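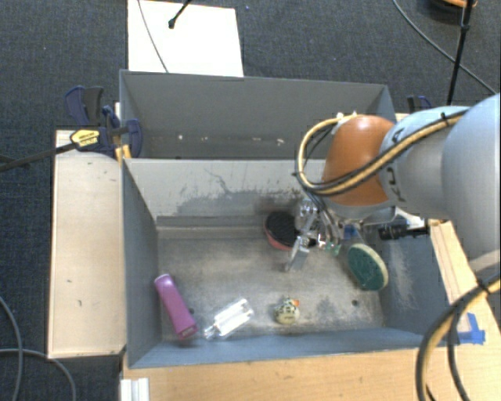 Clusdale Shared Workshop Members Finish Bin-Sorting Arm, Open Build Notes to the Public

CLUSDALE - A group of members at the Clusdale Shared Workshop has finished the first working version of Bradulik, a robot arm station that picks mixed small objects out of one bin and moves them to another. The group is releasing its parts list, wiring notes and control code free of charge this June.

The arm was bought secondhand. Members built the station around it, using two gray bins, a wooden work surface and bar clamps that were already in the shop.

"We wanted something people could put together in a garage," said Darlene McIntyre, who leads the build. "If a part needed a machine shop, we looked for another way to do it. The clamps were meant to be temporary and we kept them."

The station is tested on household objects and toys. Members choose things that differ in shape and surface, including a spotted rubber duck and items in clear plastic. Clear plastic has been the hardest material for the software to locate, and work on it continues.

In the latest round of testing the arm made 600 pick attempts over 12 evenings. The full log, with failed picks included, is part of the release.

Cable routing took longer than expected. Early versions pulled tight when the wrist turned, so the group left a large loop near the joint and tied the bundle farther up the arm. Kobe Segers, who did the wiring, wrote a separate page on the subject with measurements for each tie point.

"It is the part most people will want to skip, and they should read it first," Segers said.

Ryota Ikeda wrote the control code, which runs on an ordinary desktop computer. A version for older laptops is planned.

The workshop will hold an open bench on Sunday at 2 p.m. at its Esham Street entrance. Admission is free and space is limited to 50 people. Children must come with an adult. Printed copies of the build notes will be available at the door.

Contact: Lorna Dumlao, Clusdale Shared Workshop, front desk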